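Wed 3 April

Session notes, unit 4: cloths, surfaces and the order of work

These notes replace the sheet given out at the start of the unit. Bring them to the practical, together with the Mernetti care card for whichever cloth you have been issued.

## 4.1 Terms

**Dusting** removes dry particles only. **Wiping** removes particles and light films with a damp cloth. **Washing** uses enough water to need a second, drying pass. Assessment answers that use "cleaning" for all three will lose marks.

A *face* is one usable side of a folded cloth. Folded in half and in half again, a square cloth gives eight faces, counting both sides as it is opened and refolded. A face is spent when it leaves a visible line on a dark surface.

## 4.2 Microfibre

Microfibre is a split synthetic yarn, usually polyester with a share of polyamide. The split fibres have wedge-shaped edges and a large surface area, so they lift and hold fine dust that a cotton cloth of the same weight would push along.

Points to note:

- Wash separately from cotton. Lint from cotton fills the splits.
- No fabric softener. It coats the fibre and the cloth stops absorbing.
- Low heat when drying. Polyester softens under a hot iron and the pile flattens for good.
- Colour coding follows the Lesent chart: grey for tables and shelves, blue for glass, red for sanitary areas. A grey cloth that has been used in a red area is withdrawn.

The cupboard register lists 414 cloths, of which 153 are grey. Record withdrawals by colour on the back of the register.

## 4.3 Order of work for a table in an office

1. Take loose items off, or move them to one end if there is no other surface free.
2. Check the covering. A fabric tablecloth is shaken or brushed, never wiped as if it were a hard top. A coated one may be wiped with a damp cloth.
3. Work from the far edge towards yourself in overlapping strokes.
4. Do the items themselves before they go back: covers of folders with a dry face, plant pots with a damp one.
5. Return the items to their places. Chairs go in last.

Blinds, where fitted, come before the table. Dust from horizontal slats falls on whatever is underneath, and a table done first has to be done again. Close the slats one way, dust down, then close them the other way and repeat.

## 4.4 Handling

A cloth is picked up from the middle or by a corner, according to what comes next. Held from the middle, it bunches and the edges hang free, which suits moving it from place to place. Held by a corner, it opens under its own weight and is ready to fold. Fold on a flat surface that is already clean — a cloth refolded on a dusty table has lost a face before use.

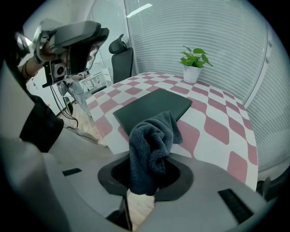

*Flores*

The setting: a table with a checked cloth, a dark slate-grey microfibre towel, a closed folder lying flat, a potted pothos at the far right corner and horizontal blinds on the window side. Under 4.3, the folder and the pot are both loose items. The pothos leaves are wiped singly, supported from beneath with the free hand, and no leaf-shine product is used.

## 4.5 Exercise

Write an order of work for the table and the blinds. State for each step the type of cloth, whether it is dry or damp, and which face is in use. Treat the tablecloth as uncoated cotton. Include the office chair, noting that mesh is brushed or vacuumed and a padded headrest is wiped only if its cover allows.

Length: one side of paper. Answers go in the Bunby folder before the June practical.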